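# Budgetplanung Zweiarm-Platz: was einplanen, was weglassen?

**Unterforum: Automatisierung im Kleinen / Beschaffung und Kosten**

---

**greiferbacke**

Moin zusammen,

ich muss bis November eine Anforderungsliste für einen zweiten Arbeitsplatz abgeben. Den ersten haben wir in Werndale stehen, der zweite soll in die Halle nebenan. Aufgabe bleibt gleich: Tücher greifen, sortieren, in Kunststoffboxen ablegen, dazu ein paar Kleinteile wie Bausteine.

Die Arme sind nicht das Problem, die kommen aus einem anderen Topf und sind genehmigt. Es geht um alles drumherum. Freigegeben sind bisher 2887 Euro, und davon sollen Tischgestell, Platte, Kameras mit Halterung, Verkabelung, Boxen und Verbrauchsmaterial bezahlt werden. Das Angebot von Kondari für ein Gestell aus Aluprofil liegt bei 2000 Euro, ohne Platte, mit Montage. Damit bleibt für den Rest nicht viel.

Meine Fragen:

- Lohnt sich das fertige Gestell oder selbst zuschneiden und schrauben?
- Was habt ihr beim ersten Platz vergessen und später teuer nachgekauft?
- Boxen und Tücher: auf Vorrat kaufen oder nach Bedarf?

---

**nutenstein_m8**

Selbst bauen. Profile auf Maß bestellen, Winkel und Nutensteine im Beutel dazu, einen Tag zu zweit einplanen. Das haben wir bei allen Plätzen so gemacht und lagen jedes Mal deutlich unter dem, was Kondari will.

Bei der Platte würde ich nicht sparen. Sie muss eben sein und darf sich nicht durchbiegen, wenn die Arme seitlich befestigt sind.

---

**feldbus**

Sehe ich anders. Der Tag zu zweit kostet auch Geld, er taucht nur in einer anderen Kostenstelle auf. Wer das Gestell dreimal nachrichten muss, weil die Zuschnitte nicht winklig sind, hat nichts gespart. Mit Montage heißt auch, dass jemand anders geradesteht, wenn es wackelt.

@greiferbacke: Ist in den 2000 Euro die Anfahrt drin? Bei uns stand die extra auf der Rechnung.

---

**nutenstein_m8**

Wenn die Zuschnitte nicht winklig sind, geht die Lieferung zurück. Ist mir noch nicht passiert.

---

**Klemmleiste**

Kannst du mal zeigen, wie der vorhandene Platz bestückt ist? Ob da Boxen in einer Größe oder gemischt stehen, macht beim Einkauf einen Unterschied. Und bei den Kameras wüsste ich gern, ob die bei euch am Tisch sitzen oder oben.

---

**greiferbacke**

Anfahrt muss ich nachfragen, steht nicht im Angebot.

Zur Bestückung: gemischt, farbige Boxen und klare. Das Gestell um die Platte ist schwarzes Profil, die Arme kommen von links und rechts. Der Rechner steht auf einem eigenen Schreibtisch daneben, den muss ich für den neuen Platz auch noch unterbringen. Kameras hängen oben unter der Decke, das würde ich gern wieder so machen. 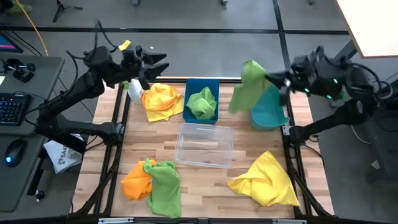
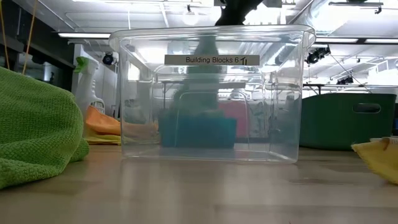
---

**Klemmleiste**

Danke, damit kann man was anfangen. Für die Kameras unter der Decke würde ich die Kabelwege als eigene Position aufschreiben. Kanal, Befestigung, lange Leitungen, eventuell eine Hebebühne für einen halben Tag. Bei uns war das teurer als die Halterungen selbst, und es stand nirgends im Plan.

Für den Rechner reicht ein gebrauchter Schreibtisch. Den bekommt man in den meisten Betrieben intern, ohne Bestellung.

Bei den Boxen ist mein Rat, Farbe und Maß festzuschreiben und gleich für beide Plätze zu bestellen. Wenn der Händler das Sortiment wechselt, habt ihr sonst zwei Plätze, die nicht mehr vergleichbar sind. Klare Boxen verkratzen mit der Zeit, davon mehr nehmen als von den farbigen.

---

**feldbus**

Klare Boxen würde ich ganz streichen. Tiefenkameras kommen mit durchsichtigem Kunststoff schlecht zurecht, und die Deckenbeleuchtung spiegelt sich darin. Für ein knappes Budget ist das eine Fehlerquelle, die man sich mit einkauft.

---

**greiferbacke**

Die klaren müssen bleiben, die stehen in der Aufgabenbeschreibung. Sonst hätte ich dir recht gegeben.

---

**Collow_Nutzer**

Zum Thema Vergessenes, aus unserer Nachkaufliste:

- Ersatzfinger für die Greifer. Lieferzeit war bei uns das größere Problem als der Preis.
- Not-Halt in Reichweite von beiden Seiten des Tisches
- Klettband und Kabelschlauch, mehr als man denkt
- Markierungsband für den Boden
- Mikrofasertücher in mehreren Farben, immer die gleiche Sorte

Bei den Tüchern kaufen wir im Karton. Nach ein paar Wäschen fallen sie anders und fassen sich anders an, dann werden sie für die Tests aussortiert und landen in der Werkstatt.

Beim Gestell haben wir neben Kondari auch bei Demissie angefragt. Ohne Montage, vorgebohrt, kam das auf 1000 Euro bei ähnlichen Maßen. Zusammengebaut war es an einem Vormittag. Füße waren nicht dabei, die muss man separat bestellen.

---

**nutenstein_m8**

Das wäre ein Mittelweg, mit dem ich leben könnte. Vorgebohrt erspart den größten Teil der Arbeit.

---

**feldbus**

Ja, solange die Befestigungspunkte für die Arme mitgebohrt sind. Lass dir das auf der Zeichnung bestätigen, bevor du bestellst. Und plane eine Rücklage ein. Ich nehme immer zehn Prozent. Wenn der Einkauf die streicht, weiß er wenigstens, dass er sie gestrichen hat.

---

**greiferbacke**

Zwischenstand: Ich frage Demissie mit unserer Zeichnung an und stelle das neben das Angebot von Kondari. Kondari berechnet die Anfahrt übrigens tatsächlich extra, kam eben per Mail zurück.

Vorläufige Liste:

1. Gestell vorgebohrt, Füße separat
2. Platte, Holz, gleiche Dicke wie am ersten Platz
3. Kameras samt Halterung, Kabelwege als eigene Position
4. Ersatzfinger, ein Satz pro Arm
5. Not-Halt, zweimal
6. Boxen für beide Plätze zusammen
7. Tücher im Karton
8. Kleinmaterial und Rücklage

Schreibtisch kläre ich intern.

---

**Klemmleiste**

Bei Punkt 3 fehlt noch die Netzwerkseite. Wenn alle Kameras an einen Switch sollen, prüf vorher, ob am alten noch Ports frei sind. Sonst kommt der auch dazu.

---

**greiferbacke**

Am alten ist nichts mehr frei. Kommt als Punkt 9 drauf.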